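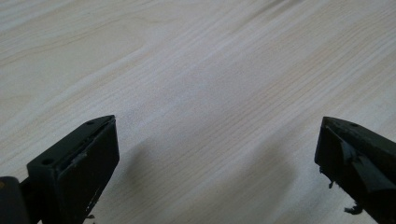

Open and ready for business on the pale wood table.

Blog > Days Out > Robots, Mostly Hand-Held

Search this blog Search

24th September

I went to the Vitbridge open day expecting a robot to bring me a drink. I should have read the flyer more carefully, because the flyer said "data demonstration," and those two words together have never once brought anybody a drink.

Vitbridge has the upper floor of the old Ratanaporn building, up a flight of stairs that made me wish for automation of a different kind. They gave us name stickers and a cup of coffee and then split us into groups. I was in the group that went to see Plasano, their hand-held gripper project. The other group got the arm that stacks crates. I could hear them applauding through the wall.

Plasano is a gripper with a handle. A person holds it, squeezes it, picks things up with it and puts them down again, and a camera on the tool records the whole business from the fingers' point of view. Later on, a computer studies all this and a robot is supposed to do the same without the person. Our guide said they had 690 recordings so far, in the tone of someone who had personally made most of them. A good session gets you up to 50 before your thumb gives out.

What got me was how beat up the fingers were. I had pictured something out of a dentist's office. They're black blocks with little round holes in them, and the edges have the look of my garage door the year my son learned to drive. One has the finish scuffed right off along the edge. The other is shedding. I asked if there was a newer pair and was told this was the good pair.

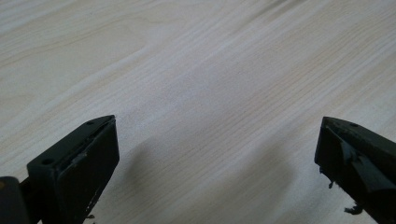
Both fingers again. The right one has seen things.

They run the camera live on a big screen, so you can watch the table from down where the fingers are. It's a strange view. The wood grain looks like a plowed field from a low plane. I spent a long time on that screen while people asked questions about file formats, and I now know that tabletop better than my own kitchen counter.

Then we got a turn. You get five minutes each, and the job was moving a foam block from one side to the other. I have been picking things up for six decades and consider myself experienced. I dropped it twice. The guide told me that mistakes are useful too, so somewhere in the Vitbridge archive I am teaching a machine what to avoid.

The gift table had Hustness tote bags, a sponsor I gather, and I took one for my sister and one for the other sister. They do this again in March. I'm going, but I'm signing up for the crates.

Contact | Copyright the author of this blog | Back to top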